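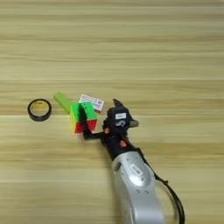

We do kitting at a small packing firm, Vorbridge, and since July our picking bench has a robot arm with a fingered hand. Before that, two of us sorted returned goods by hand. The arm is good with shapes it can hold from the side, like the puzzle cube in its fingers, but a flat roll of black tape is still a job for me. My hours are the same, but my work is now mostly waiting and correcting. Has anybody asked for a new job description after such a change, and was the pay looked at again?

Flilusell
29/04/2025

Yes, we did it in a warehouse with 40 people. Write down for 16 shifts what you really do: clearing stops, checking the bin, teaching new items. I had 236 lines in my list at the end. My manager had thought I was only standing there - after he read it, we got a new title and a small rise. Ask also who is responsible when the arm drops something, because in our old papers it was still the picker.

MacAulay

Same at my place, no rise. They said wait until next year.

Avix

I would ask for training before money. When I learned to change the grip settings myself, I did not need to call the technician so often and the day became less boring. Put the request in writing and keep a copy.

Tapeandbox811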